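Mertens again, and a long night at Stirkby

I said in the last post that I'd write up the Stirkby round when I'd caught up on sleep. I've now watched the whole race a second time on the replay, so I may as well get on with it.

For anyone new here, I follow the Hosia touring car series. It doesn't get much coverage outside its own website and you have to put up with a patchy stream, but the racing is good and the grids have been full all year. Stirkby is the night round. From here it starts at 4 in the morning, so I set the alarm for half past three and made a pot of tea.

Qualifying was damp. Henok Worku went out early in the Erken car and put in a lap that looked quick at the time, then the track dried and everyone behind him found more grip. He dropped to eighth. The team kept him in the garage when there was still time for another run, and I don't understand why. Iraklis Raptis had pole for Mertens, which made it three in a row for him.

The race is 300 kilometres with 2 compulsory stops. Raptis got away cleanly and had a gap by the end of the first lap. Behind him there was a fair bit of contact at the hairpin and a car was left facing the wrong way, but they got it going again and there was no safety car.

Worku was the one worth watching. He was up to fifth by the first stops and did it without leaning on anyone. The move around the outside at the chicane was the best of the season so far in my opinion. The stream froze just after it, so I had to wait for the replay to see the exit properly. He had two wheels on the kerb and still had enough room to defend into the next corner.

Erken brought him in early for the second stop and that put him in clear air. Mertens left Raptis out. I thought that was a mistake and I said so in the comments on the live thread, where I was told I was wrong by several people. I was wrong. A safety car came out for debris on the main straight, Raptis stopped under it, and he came back out still in the lead. Worku was second at the restart with worn tyres.
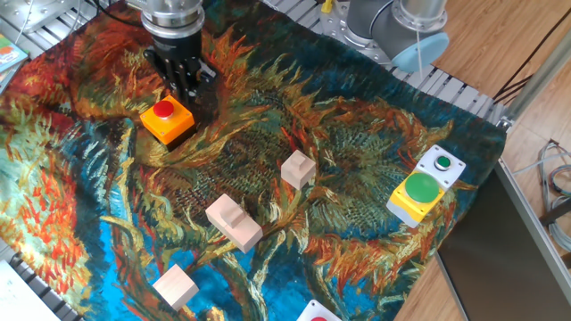

He held second until five laps from the end, then lost it under brakes at the hairpin and finished third. Raptis won by a bit over four seconds. It was a better race than that gap makes it sound.

On points, Raptis now has 218 and I can't see him being caught unless he has a couple of retirements. Worku has moved up to third. Erken still have the problem they had last year, where the car is fine over a long run and nowhere on a single lap. If they sort out qualifying they'll win one of the remaining rounds.

A couple of other things. The commentary was better this time, with less talking over the radio messages. The lighting at the back of the circuit was poor again and you could hardly read the car numbers. I'd also like the organizers to fix the timing page, which showed the wrong leader for most of the second stint.

The next round is the last one before the break, and then there's nothing until December. It's in the afternoon over there, so I can watch it at a normal hour with breakfast. I'll put my predictions up a day or two before, as usual. My score for the year is bad enough that I don't mind posting it, but I'll do that after the final round.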